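About Triline

We started with a sink, a stack of plates and one arm on a rolling base, in a rented house at the end of a quiet street in Duvitberg. People who visit us still expect a laboratory, and we usually have to walk them back outside and point at the number on the door before they believe they've come to the right place. Triline gathers examples for machines that learn. A person guides a robot through an ordinary household chore, the robot keeps a record of what it saw and how it moved, and we check that record, label it and pass it along to the teams who build the learning systems. We've been at it long enough to have opinions about dishwashers.
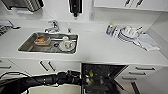
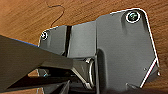
Kitchen view first, then a close view of the gripper at a metal bracket screwed to wood.

What we do all day

The short version is that we do chores very slowly and write everything down. The longer version goes like this. A customer comes to us with something they'd like their system to learn, such as clearing a sink, opening a cabinet, or putting cups where cups go. We talk it over with them, often for a good deal longer than they planned on, until we agree on where the task starts and where it ends. That sounds easy, and then somebody asks whether "clear the sink" includes wiping it, or whether a plate that goes in the dishwasher facing the wrong way still counts, and there goes the afternoon. We have come to enjoy those afternoons. A question settled at the table with coffee is so much cheaper than the same question found halfway through a collection.

Once the task is agreed, one of our operators guides the arm through it. Then the kitchen is set up again a little differently and the operator goes through it once more. Plates move to the other side of the sink, the towel gets refolded or left in a heap, the cup faces a new direction. A full collection for one task is usually 200 finished examples, though some customers want fewer and a couple have wanted a great many more. Each example runs from the first movement of the arm to the moment the operator calls it done, and the failed tries are kept too, in their own folder with their own label, for any customer who asks for them. Most of them do ask, once they've seen a few.

We keep the views from the head and from the wrist side by side all the way through. The head view tells you where everything is in the room. The wrist view tells you what the fingers are about to touch, and when you're working near a hinge or the lip of a drawer that can be the whole story. Our reviewers watch both together, and they'll happily spend ten minutes arguing over the exact moment a grasp began.

How the company came about

Triline grew out of a small repair and automation shop that mostly built feeders and sorting tables for packaging lines. It was good, steady work, and some of us still miss the noise. Over the years customers kept coming to us with learning systems that did beautifully on the bench and then fell apart in front of a real drawer, and we kept lending them our time, our hands and our spare furniture. After a while the lending was taking up more of the week than the feeders were, so we talked it over (at length, as we do with most things) and decided to make it the business.

The house came next. We looked at a warehouse and at two very nice office suites, and we even priced out building a pretend kitchen in one of them. A pretend kitchen has level floors and matching handles and plenty of light, though, and the people we work for are trying to reach homes that have none of that. The house had been lived in for years before we got to it. Doors stick in wet weather. The afternoon sun lands straight on the counter and makes a mess of anything shiny. We signed the lease and moved in that September with a borrowed van and more extension cords than anyone could explain.

Siriwardena, and other names you'll hear

We name our rooms and our tools, and newcomers find this confusing for the first week or so, which means a small guide may help.

Siriwardena is our labeling program. It started out as a spreadsheet with a great deal of color in it and has grown into something we're proud of. It shows a reviewer each example next to its notes, lets them mark where a grasp starts and stops, and refuses to let anything leave the building until a second person has looked at it. That last part annoys all of us at five in the evening and we wouldn't give it up for anything.

Flurnia is the newer of our collections, and the one we get asked about most. It's made up of everyday kitchen and storage tasks done in this house, and as of our latest count it holds 3,411 finished examples. We opened it to schools and small labs because we remember very well what it was like to be a handful of people with a good idea and nothing to train on. If you're teaching a class and would like a smaller piece of it to fit in a semester, write to us and we'll put together something sensible.

The Back Room is just the back room. We never came up with anything better.

The people who run the arm

Our operators come from all over. Among them you'll find a former line cook, a piano teacher, people who drove forklifts, people who came straight from school, and several who raised families and then went looking for something new. What they share is patience, and a feel for how much force a thing can take before it complains. We hire for that first and teach the rest.

Training takes three weeks. The first is spent entirely without the arm, which surprises everyone. New operators do the chores by hand, then do them again while describing out loud what they're doing, and then watch one another and take notes. You'd be amazed how many small decisions go into picking up a saucer. In the second week they begin guiding the arm on easy, sturdy things, and by the third they're recording practice examples that get reviewed just like the real ones. Nobody's practice work goes to a customer.

Guiding an arm is tiring in a way that's hard to explain until you've done it, and it gets into the neck and the eyes. We work in short turns with real breaks between them, and operators can stop a session at any time without having to give a reason. A tired operator records tired examples, and a learning system will copy the tiredness right along with everything else.

What we're careful about

Every collection goes out with a written sheet that says what was recorded, how, with what equipment, and what we think is wrong with it. There's always something. Maybe most of the examples were recorded before noon, or the operators on that task all turned out to favor the same approach to the handle. We'd much prefer that a customer read it from us on day one than find it out for themselves in month six.

We turn down some work. We don't record people who haven't agreed to it, and we don't record in anyone's home without the written permission of everyone who lives there. We don't pad a collection with near copies to reach a number. When a task isn't ready to be recorded we say so, and a few times that has meant sending a customer home with a list of questions and no invoice.

We also look after our own record of how often we get it right. In the last review of our labels, 94 percent matched between the first reviewer and the second without any discussion, and the rest were talked through and settled. We'd like that to be higher, and we've been rewriting the guide for drawer tasks with that in mind. Drawers are harder than they look. When is a drawer open? We have four pages on it now.

Where things stand

By now we've worked through roughly 370 separate tasks, counting the little ones. Kitchens are still the heart of it, but we've been spending more of our time on hinges, latches and fasteners, the small metal parts of a house that people use without a thought and that give machines so much trouble. A hinge moves only the way it wants to move, and an arm that doesn't understand this will pull in the wrong direction with great confidence. We think good examples help, and we think careful, unhurried ones help most.

Next we hope to fit out the laundry area and the front hall, with its coat hooks and its stubborn closet. If you know of a house in or near Duvitberg that might suit a second site, with stairs if possible and a kitchen that has seen some use, we'd be very glad to hear from you.

Visiting us

We hold open afternoons several times a year, and classes are welcome by arrangement. Groups of up to eight work best, as the hallway is narrow and everyone ends up in it. You're welcome to take a turn guiding the arm yourself, with one of our operators beside you. Please wear closed shoes, tie back long hair, and leave loose bracelets and scarves in the front room. Children need to be twelve or older to try the arm, though younger ones may watch from the doorway.

For questions about collections, teaching copies of Flurnia, or work at Triline, use the contact form and choose the subject that fits best. It all goes to the same inbox and we read every message, usually within a couple of working days.

Page last updated February 26, 2022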